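Newsletter > Around the building > Lockers and changing corner

The lockers by the brick wall: please read before you take one

Dear colleagues,

Since I took over the changing corner from Sarahí Olvera in May, the question I hear most is very simple: "Which locker can I use?" I have tried to write the whole answer in this item, so that everybody has the same information and I do not have to explain it again at the coffee machine.

First, a little history. Before, we kept our bags and shoes on open shelves in the corridor at Nesov, and the coats were on hooks behind the door. When we moved into the Duda building, the shelves did not come with us. Sarahí found the locker cabinet second-hand through Irnolix, and she paid 500 for it with the transport included. A new one of the same kind was offered to us for 800, without transport, so I think she did very well. There was a small scratch on the side when it arrived, and it is still there.

The cabinet has nine compartments in three rows. Eight of them are for people who work here every day. The ninth, on the right side of the middle row, stays without an owner. It is for visitors and for those of you who come only for a morning. If you use it, please take everything out when you go home. In the last weeks I have found in it an umbrella, one left shoe and a very old sandwich. The umbrella is now on my desk, and the owner can come for it.

About keys. Each key belongs to one door and we have only one spare of each. The spares are in an envelope in my drawer, and I write down who borrows them. Please do not give your key to a colleague when you change project. Bring it to me and I will pass it on, it takes one minute. If the key turns with difficulty, do not force it. Two keys were bent this way at Nesov and the locksmith was not cheap.

About food. The doors have vents, but this does not make a locker a good place for lunch. Use the fridge in the kitchen. Wet towels also should go home with you the same day.

About coats. The white coats hang next to the cabinet and not inside it. Clean ones go back on the rail with the buttons closed, otherwise they slip down and lie on the floor. Used coats go to the laundry with Uter, who collect them from the side entrance. Please empty the pockets before. Last time we got back four pens, and three coats with blue spots that will never be white again.

Some of you asked if it is possible to put boxes on top of the cabinet. I would prefer not. We have a storeroom, it has free shelves, and I have the key. 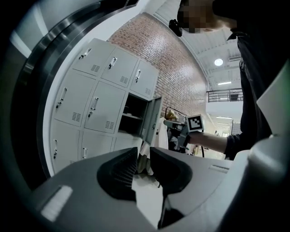 The locker cabinet against the brick wall, with the right-hand door of the middle row open and the white coats beside it.

One more point, for the people who have had the same locker from the beginning. I would like to make a new list of names, as the old one still shows two colleagues who left us before the move. Please send me a short message with the position of your door, for example "top row, middle", and your name. If I receive no message by 4/8/24, I will knock at your office first, and only after that I will open the door with the spare key.

For next year I have asked for a second cabinet of the same size and a low bench, so that we can sit when we change our shoes. The answer was "perhaps" - I will write again when I know more.

Thank you for your patience and for the tidy corner.

Mieczysław Makowska

Comments (4)

Greta, second floor
Top row, left. I am there since the move. Can I put my name on the door with tape, or do you prefer a label?

M. Makowska
Thank you Greta, I have noted it. A label please, the tape leaves glue on the paint. I have a sheet of labels in my drawer, beside the spare keys.

Pavel
The umbrella, is it the green one with the wooden handle? If yes it is mine. The sandwich is not mine.

Sarahí Olvera
Good to see the cabinet is still in one piece! The scratch was from the lift door, I remember the noise very well. And yes please to the bench.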